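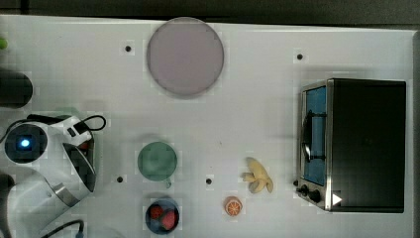
The robot that cannot make toast

Every Monday evening, in a rented unit behind the tyre shop in Clirnstead, Jyoti Kushwaha tries to get a machine to put a strawberry in a bowl. The strawberry is plastic. The bowl is real, and so is the electricity bill.

The machine is called Tolentino, after a waiter she once had who was also slow but got there in the end. It lives at the Prirbridge workshop, where for 20 pounds a month you get a key, a share of the kettle and the right to complain about the heating. Kushwaha joined in April to mend a chair. The chair is still in the corner with three legs.

Her partner in all this is Nour Abu Hammour, a former pastry chef who handles the wiring because, he says, it is less stressful than choux. He also did the shopping. The toy food came out of a children's play set, and he is proud of the banana, whose peel is already open. "Peeling is a year two problem," he says.

The job sounds easy until you try to write it down. Pick up a thing. Put the thing where it belongs. A toddler manages it between tantrums. Tolentino has to be told where the table is, how hard is too hard, and that a green cup is to be lifted and not shoved towards the floor. Kushwaha keeps a notebook of attempts. Last week's page records 188 tries at moving the orange slice to the plate, of which 100 went well. She reads me the number twice, the way other people mention their children's exam results.

"Flat things are horrible," she says. "It's like picking up a coin in gloves."

Then there is the toaster oven, the great ambition of the project. The plan is for the arm to open the door, put something in and close the door again without dragging the whole appliance along by its handle. The plan has 3 stages, and they have spent the summer on the first. Abu Hammour has drawn up a menu for the launch party anyway.

The software is their own and goes by the name of Gonero, which means nothing in any language they have checked. It began as a few dozen lines and is now long enough that neither of them will admit to having written the middle part. When it sulks, they switch it off, drink tea and switch it on again – a method Abu Hammour also used on junior pastry staff.

I ask Kushwaha what she will do when it finally works. She thinks about this for a while, looking at the strawberries.

"Dishes," she says. "But I'd want better insurance."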